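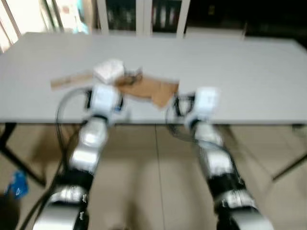 Andor Jakab wants it noted that the head camera should go back to default exposure before anyone quotes numbers from it, and that he would not compare the two controllers on this footage at all. Agreed on the first point. On the second, see below.

October 17, 2025
Bench: two arms, white grippers both sides, Iveto controller in the morning, Balogh after lunch. Same table height, same mounts.

Task: clear paper and flat cardboard off the light gray table. Cardboard with torn edges is the hard case. The fingers need a lip to get under, and a piece lying flat offers none unless it overhangs the near edge. Approach from below the overhang works better with the right arm. The left has less wrist travel with the cable loop where it is now.

Iveto, 25 attempts: 10 clean picks. Most misses were the fingertips closing above the sheet. Speed cap at 45 percent.

Balogh, 25 attempts, same cap: 14 clean picks. Settles faster at the end of a move, less ringing at the wrist. It does drop the gripper current limit after a fault and does not say so. Found this in the log, not on the screen. Reset it by hand each time.

Camera: motion blur on both forearms at anything near full approach speed. Finger edges come out doubled and the contact estimate wanders. Wayne Naylor had exposure set long for the Hirance tests in April and it was never put back. The window behind the table washes out at that setting too. Tried a shorter exposure on the last few Balogh runs -- edges much better, image noisy in the dark corner, which does not matter for this.

So the pick counts stand, as they were scored by eye at the bench. The contact timing from today does not, for either controller.

Cables: loops on both sides still too long. Right one hangs over the table edge between the arms. Shorten or clip before the next session.

To do
-- exposure to default, write the value on the mount
-- ask Balogh about the current limit
-- repeat both sets at 100 percent speed
-- softer fingertips from the Stiststead box, left side first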